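Chapter 6
Looking after the covered hand

By the end of this chapter you should be able to check, clean and refit the cover on a four-finger hand, judge fingertip wear, and decide when a unit must come out of service. You will need the arm manual from Chapter 2 and a blank service sheet. The chapter follows one machine throughout, a shop-floor picking unit fitted with the Doltix hand and the Tufa cover set, as kept by the maintenance section at Bonent.

6.1 Why the hand comes first

Most of the work in a picking unit is done by the arm, but most of the faults are found at the hand. The arm moves through open air. The hand goes into bins, against shelf lips and down past baskets, and it meets fruit, grit, film and labels on the way. A joint in the arm may run for years with nothing more than a yearly check. A fingertip is a wearing part and should be treated as one from the first day.

Mekdes Alemneh, who wrote the service schedule used in this chapter, divides the hand into three zones. The first is the tips, which touch the goods. The second is the finger segments with their linkages. The third is the cover, the fabric sleeve that runs over the palm and back along the forearm. Each zone has its own interval and its own line on the sheet.

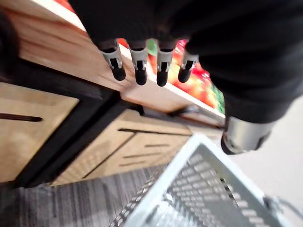

The intervals are counted in picks, as hours tell you very little. A unit left waiting all morning has run for hours and worn nothing. Tips are inspected every 300 picks and changed at 1000, whatever they look like. Linkages are wiped down at each tip inspection and checked for play at each tip change. The cover is looked at daily and taken off when it is dirty, torn or pulled out of place.

Students often ask whether the tips can be left on past the limit if they still grip. They can't. Rubber that has gone hard will hold a dry tomato and drop a damp one, and the fault will then be looked for in the software.

6.2 The hanging check

The first check of the day is done with the hand pointing down and the fingers relaxed. Stop the arm, lock it out as described in Chapter 2, and stand where you can see all the fingers at once. Look for:

a tip that has split or gone shiny
a finger that hangs at a different angle from the day before
dirt packed into the cutouts in the finger segments
fabric caught in a linkage

The fingers need not hang level. On a sound hand they make a slight fan, and small differences between them are normal. What matters is change — a finger that hung straight yesterday and leans today has a slack tendon or a bent link, and goes on the sheet.

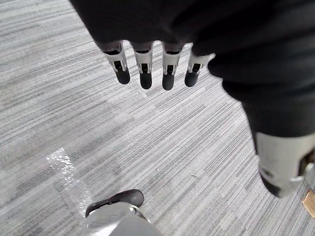
Fig. 6.2 Fingers hanging below the cover. Each tip is fitted to the end of a light-coloured segment.

Check the floor before you move the arm again. Loose film is the commonest nuisance, as it clings to rubber and is easily drawn up into the fingers. Pick it up by hand.

6.3 Taking off the cover

Begin at the forearm and work towards the fingers. Open the fastening, roll the sleeve down on itself as far as the wrist, then ease it over the palm one finger at a time. Do not pull from the finger end. The openings there are the weakest part of the cover and will stretch.

Shake the cover out, wash it cool and dry it flat. While it is off, wipe the palm with a dry cloth and look along the cable run for rubbed insulation. Suler grease is used on the wrist bearing only. Grease on the linkages picks up dust and will be in the cover by evening.

Write the pick count on the sheet before you refit anything. The unit used for the exercises at the end of this chapter stood at 428 when its cover was last removed, so its first tip inspection had been done and its second was still to come.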